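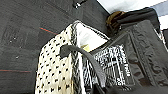
Vol. 7, No. 2

Talks > Automation > Speaker notes

Teaching by hand and by remote control: notes for a talk to the Dormont regional meeting, October 2018

14 shares | 3 comments

Opening. Thank the hosts and the Plirelwood workshop for the use of their floor. State the subject plainly: how a person shows a robot a household task, and what we have learned from doing so with bags.

Slide 1. Leave the picture up while people find their seats. The view is from the wrist. Point to the dark grey handle crossing the front of the polka-dot bag. Ask the audience where they would take hold. Most will say the handle. Then ask from which side, and wait for the answers to differ.

Slide 2. Two ways of showing. In the first, the operator holds the arm and moves it through the task. In the second, the operator sits at the Vilex station and drives the arm from there. Both produce a recording of the motion together with the wrist view. Our collection stands at 131 demonstrations, made by 7 operators under both methods.

Slide 3. Guiding by hand. New operators are comfortable within one session. They feel the weight of the arm and slow down near the bag without being told. The difficulty is that their own hands and sleeves enter the wrist view. A recording in which the operator's fingers cover the handle is of little use to us, and we discard it.

Slide 4. Remote control. The operator works from the wrist view and one side view. Depth is the chief complaint. Return briefly to slide 1: the dark handle runs down beside a dark bag, on dark carpet, and the eye is drawn to the white lining instead. Operators tend to aim for what is bright. We now ask them to pause above the handle and correct their line before closing the gripper -- a small habit that has improved the recordings considerably.

Slide 5. Soft goods. A bag does not keep its shape. The Holzer fixture we used for boxes was of no help and has been set aside. Each demonstration begins with the bags placed afresh, by someone other than the operator. Mention that the raised pattern on the larger bag and the dots on the smaller one are useful for following how fabric moves between one moment and the next.

Slide 6. What counts as a good demonstration. Steady approach, one grasp, lift, set down, release. Recovered mistakes are kept and labelled. We were slow to adopt this practice and should say so. A robot that has been shown only clean attempts has no example to follow when the strap slips.

Slide 7. Next stage. Three further tasks are planned before the review in December: opening a bag, placing an item inside, and moving two bags in sequence. Remote control will be used for all of them. Hand guiding will remain for training new operators.

Questions. Expect one on cost; refer it to the written report. If asked which method is better, answer for this task only -- we have no grounds to speak more widely.

Comments (3)

gripstrength: Was at the talk. The question about which side to take the handle from split our row completely.

tall_poppy_4: Do you keep the recordings from the two methods separate for training, or mix them? I could not find this in the notes.

M.: We have the same trouble with sleeves. Short sleeves and a plain glove helped.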